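생활안내 책자 다국어 개정 사업 중간보고
최종 업데이트: 7월

제출처: 지센트(Jisent) 지원사업 담당자
작성: 사리타 마우리아

1. 보고 범위

지난 보고 이후의 작업을 정리하였다. 당시에는 원고 조사와 번역자 섭외까지 보고하였고, 이번에는 한국어 원고 개정, 힌디어와 베트남어 번역, 감수, 조판 준비를 다룬다. 인쇄와 배포는 다음 분기 일정이라 계획만 적었다. 사업 변경 신청이 필요한 항목은 한 건이며 6항에 있다.

책자는 시내에 새로 이사 온 외국인 주민이 첫 달에 겪는 일을 기준으로 구성하였다. 전입 신고, 쓰레기 배출, 병원 이용, 버스, 공과금, 임대차 계약, 어린이집과 학교, 은행, 휴대전화 개통, 응급 상황 등이 들어간다. 기존 판은 한국어와 영어로만 나와 있었고 내용도 오래되어 폐가전 수거 연락처와 버스 노선이 현재와 맞지 않았다.

2. 한국어 원고 개정

전체 14개 장 가운데 열한 개 장의 한국어 원고가 확정되었다. 남은 세 개 장은 임대차 계약, 자녀 취학, 건강보험이다. 임대차 장은 원고가 끝났으나 표현 검토를 한 번 더 받기로 하였고, 취학 장은 학교 쪽 제출 서류 목록을 다시 확인하고 있다. 건강보험 장은 직장가입자와 지역가입자 설명을 한 쪽에 같이 넣었더니 읽는 사람이 자기에게 해당하는 부분을 찾지 못하여 두 쪽으로 나누는 중이다.

개정하면서 문장을 짧게 끊었다. 기존 원고에는 한 문장에 조건이 서너 개 들어간 곳이 많았다. 예를 들어 대형폐기물 배출 안내는 신고, 수수료 납부, 스티커 부착, 배출 시간이 한 문장에 들어 있었다. 개정판에서는 순서대로 네 문장으로 썼다. 한자어는 관공서 창구에서 그대로 쓰는 말이면 남기고 괄호 안에 쉬운 말을 붙였다. 창구에서 들을 말을 책에서 미리 볼 수 있어야 한다는 의견이 번역자 양쪽에서 나왔기 때문이다.

용어집에는 161개 항목이 들어갔다. 지난 보고 때 약속한 분량을 채웠고, 이후 추가 요청은 다음 판 목록으로 돌린다. 용어마다 한국어 표기, 로마자 읽기, 번역어, 쓰이는 곳을 적었다. 로마자 읽기는 표준 표기법을 따랐는데 베트남어 독자에게는 일부 모음이 다르게 읽힌다는 지적이 있어 책 앞쪽에 읽는 법을 반 쪽 넣기로 하였다.

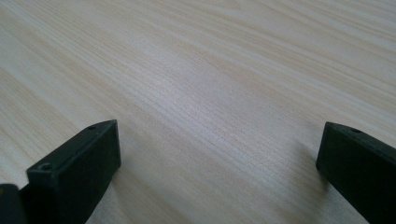

용어집을 본문 뒤에 붙이지 않고 별도 소책자로 뺄 수는 없는가?

본문 뒤에 붙이는 안으로 확정하였다. 따로 만들면 제본비가 늘고, 배포 창구에서 두 권을 같이 챙겨 주어야 하는 문제가 생긴다. 찾기 쉽도록 용어집 쪽의 바깥 여백에 색띠를 넣는 방식으로 대신한다. 색띠는 추가 비용이 없다.

3. 번역

힌디어는 디네시 칸드팔, 베트남어는 띤 응오가 맡았다. 힌디어는 확정된 열한 개 장이 모두 초벌 번역까지 끝났고 여덟 개 장은 감수를 마쳤다. 베트남어는 아홉 개 장이 초벌 번역을 마쳤고 감수는 다섯 개 장까지 되었다. 베트남어 쪽이 늦은 것은 은행 장을 처음부터 다시 썼기 때문이다. 한도제한계좌 설명을 직역하였더니 계좌가 정지된다는 뜻으로 읽혔다. 하루에 보내고 찾을 수 있는 금액이 정해져 있고, 서류를 내면 풀 수 있다는 식으로 고쳤다.

힌디어에서 오래 걸린 것은 전세와 보증금이었다. 전세는 번역어를 따로 만들지 않고 소리대로 적은 뒤 설명을 붙였다. 보증금은 일반적인 예치금에 해당하는 말을 쓰되, 계약이 끝나면 돌려받는 돈이라는 설명을 처음 나오는 곳에 넣었다. 관리비도 비슷하게 처리하였다. 월세에 포함되는 경우와 따로 내는 경우를 표로 나누었고, 계약 전에 집주인에게 물어볼 문장을 한국어와 번역문으로 나란히 실었다.

번역문은 셈플(Semple)에서 관리하고 있다. 원문이 바뀌면 해당 문단의 번역에 표시가 뜨기 때문에 개정된 부분을 놓치는 일은 줄었다. 다만 표 안의 글은 문단으로 잡히지 않는다. 쓰레기 배출 요일표가 그래서 한 번 누락되었고, 지금은 표만 모은 목록을 따로 두고 손으로 대조한다. 이 목록은 매주 일요일에 갱신한다.

4. 감수와 읽기 모임

감수는 두 단계로 한다. 먼저 다른 번역자가 원문과 대조하고, 그다음에 한국어를 거의 모르는 사람이 번역문만 읽는다. 두 번째 단계를 읽기 모임이라고 부른다. 읽기 모임에서는 문장이 자연스러운지 묻지 않고, 읽은 뒤에 무엇을 해야 하는지 말해 달라고 한다. 대답이 원문과 다르면 그 문단을 고친다.

읽기 모임은 이시스(Isis) 모임방에서 저녁 7시에 열었다. 근무가 늦게 끝나는 참석자가 많아 시작을 더 당기기는 어려웠다. 교대 근무 때문에 한 달에 한 번만 나올 수 있는 사람에게는 인쇄물을 미리 보내고 음성 메시지로 의견을 받았다. 음성으로 받은 의견은 받아 적는 데 시간이 들지만 종이에 쓴 의견보다 자세하였다.

지금까지 읽기 모임에서 고친 내용 중 큰 것은 다음과 같다. 병원 장에서는 의원과 종합병원의 차이를 앞으로 옮겼다. 감기에 바로 종합병원을 찾아가려는 사람이 있었고 진료의뢰서라는 말을 모르는 경우가 많았다. 버스 장에서는 내릴 때도 카드를 대야 한다는 안내를 첫 문단으로 올렸다. 쓰레기 장에서는 음식물 쓰레기에 넣으면 안 되는 것의 목록을 늘렸다. 조개껍데기, 큰 뼈, 양파 껍질은 원래 있었고 달걀 껍데기와 찻잎 찌꺼기를 추가하였다. 찻잎은 힌디어 읽기 모임에서 나온 질문이었다.

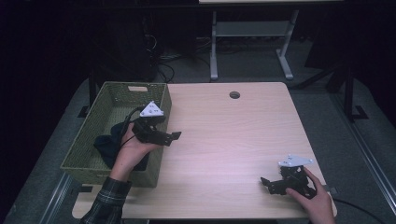
공과금 장에서는 고지서 보기를 새로 만들었다. 기존 판에는 전기요금 고지서를 축소해 실었는데 글자가 작아 읽을 수 없었다. 새 판에서는 납부 기한, 납부 금액, 고객번호의 위치만 표시한 간단한 도안을 쓴다. 자동이체 신청에 필요한 번호가 고객번호라는 점은 도안 아래에 따로 적었다. 가스는 이사하는 날 연결 신청을 해야 하고 예약이 밀리는 철이 있으므로, 이사 전에 할 일 목록에도 같은 내용을 넣었다.

응급 상황 장은 책의 맨 앞으로 옮기자는 의견이 많아 표지 안쪽에 한 쪽으로 요약하고 본문 장은 제자리에 두었다. 요약에는 전화번호와 함께 주소를 한국어로 적어 둘 빈칸을 넣었다. 빈칸은 도로명 주소와 지번 주소 두 줄이다.

5. 조판과 인쇄 준비

조판과 인쇄는 팔테티(Faltetti)와 진행한다. 판형은 기존과 같고 본문 글자는 한 단계 키웠다. 데바나가리 문자는 처음 고른 글꼴에서 일부 결합 자음이 깨져 글꼴을 바꾸었다. 베트남어는 성조 부호가 윗줄과 붙어 보여 행간을 넓혔다. 이 때문에 베트남어판이 힌디어판보다 조금 두꺼워진다. 제본 방식은 같게 유지할 수 있다는 답을 받았다.

교정쇄는 2회 받기로 하였다. 첫 교정에서는 글자와 표를, 다음 교정에서는 쪽 번호와 차례, 색띠 위치를 본다. 교정쇄를 확인할 사람은 번역자 본인과 읽기 모임 참석자 한 명씩이다. 인쇄 부수는 언어별 300부로 신청서와 같다. 파일은 내려받을 수 있게 올리되, 전화번호가 바뀌면 파일을 먼저 고치고 인쇄본에는 정오표를 끼운다.

종이는 기존 판보다 얇은 것을 검토하였다가 원래대로 두었다. 얇은 종이는 뒷면이 비쳐 표를 읽기 어려웠다. 표지는 코팅지를 쓰지만 표지 안쪽은 볼펜으로 쓸 수 있어야 해서 코팅을 하지 않는다.
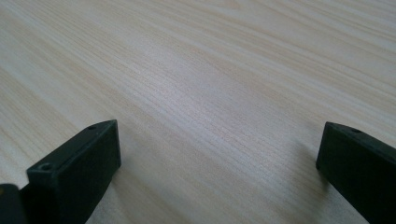 살라 미탈은 배포처에 책을 쌓아 두는 것만으로는 부족하다고 했다. 전입 신고 창구에서 직원이 직접 건네주어야 필요한 사람이 받게 되고, 책을 받은 사람이 궁금한 점을 물을 연락처도 뒤표지에 크게 실어야 한다는 의견이었다. 같은 자리에서 기숙사가 있는 사업장에는 사람 수대로 주지 말고 방마다 한 권씩 두자는 제안도 나왔다.

두 의견 모두 배포 계획에 반영하였다. 창구 배포는 주민센터와 협의를 시작하였고, 외국인 등록 안내문과 같은 봉투에 넣는 방식이 가능한지 답을 기다리고 있다. 뒤표지 연락처는 전화와 메신저를 같이 싣는다. 전화 응대는 평일 낮에만 되므로 시간을 번호 옆에 적는다. 사업장 배포는 옴프라카시 자이스왈이 연락을 맡았으며, 사업장별 필요 부수를 받는 대로 배포표를 만든다.

6. 예산과 변경 신청

번역비와 감수비는 계획한 범위 안에서 집행하였다. 읽기 모임 교통비는 예상보다 적게 나왔다. 참석자 여럿이 같은 차로 오는 경우가 많았고 음성으로 참여한 사람에게는 교통비가 들지 않았다. 글꼴 사용료는 신청서에 없던 항목이다. 데바나가리 글꼴을 바꾸면서 인쇄용 사용권을 사야 했다.

교통비 잔액 일부를 글꼴 사용료로 옮기는 변경을 신청한다. 총액은 바뀌지 않는다. 견적서와 변경 전후 내역은 정산 양식에 첨부하였다. 승인 전까지는 시험용 사용권으로 조판을 진행하고 인쇄용 파일은 만들지 않는다.

7. 늦어진 일과 대응

계획보다 늦은 것은 베트남어 감수와 취학 장 원고이다. 베트남어 감수는 대조 감수자를 한 명 더 구하여 나누어 맡기기로 하였다. 후보 두 사람에게 짧은 시험 원고를 보냈고 한 사람의 회신이 왔다. 취학 장은 초등학교 서류부터 확정하고 중학교 부분은 확인되는 대로 붙인다. 중학교 부분이 교정쇄 일정까지 확정되지 않으면 문의처만 싣고 파일 판에서 보완한다.

건강보험 장은 분리한 원고를 번역자에게 먼저 보여 주고 의견을 받은 뒤 확정한다. 한국어를 확정하고 나서 번역 단계에서 구조를 다시 바꾸는 일이 은행 장에서 있었기 때문에 순서를 바꾼 것이다.

8. 다음 분기 계획

남은 세 개 장의 한국어 원고를 확정하고 양쪽 언어의 번역과 감수를 끝낸다. 이어서 팔테티에 전체 원고를 넘겨 교정쇄를 받고 인쇄에 들어간다. 인쇄본이 나오면 지센트에 언어별로 견본을 보낸다. 배포를 시작한 뒤에는 창구와 사업장에서 들어온 질문을 장별로 모아 결과보고에 첨부할 예정이다. 변경 신청에 대한 회신은 작성자에게 보내 주시기 바란다.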